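Cerley two-cup utensil caddy: review
November 24, 2020

I bought this to replace a stoneware jar that had got too full to pull a spatula out of without bringing the whisk along. It came from Avix and has been next to the hob since March, so it has had a fair amount of use.

The holder is a grey top with three openings, and it sits in a thin wire rack. Two of the openings have deep cups. I keep the middle one free and split everything else between the sides, flat things and whisks on the left, spoons on the right.
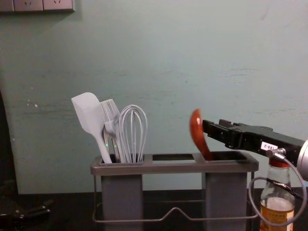 Spatula, fork and whisk on the left, red-orange spoon on the right.

Depth is good. Long handles stand up properly and a balloon whisk goes in without bending its wires, although it does take up most of the room at the top. I would put three large utensils in a side cup and stop there. Broad spatulas lean outwards, so leave a bit of space beside it.

The rack weighs very little. With everything on one side I can tip it by catching a handle with my sleeve – it has gone over twice. Loading both sides cures that.

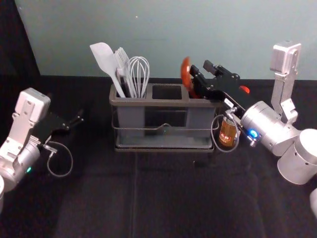
Middle section left empty, spatula leaning out to the left.

Cleaning is easy enough. The cups lift out and I wash them by hand. Crumbs collect under the wire and need wiping up every few days.

I looked at the Plaltis as well, but it was 143 mm across and I wanted more width. Four stars from me – the fifth would need a heavier base.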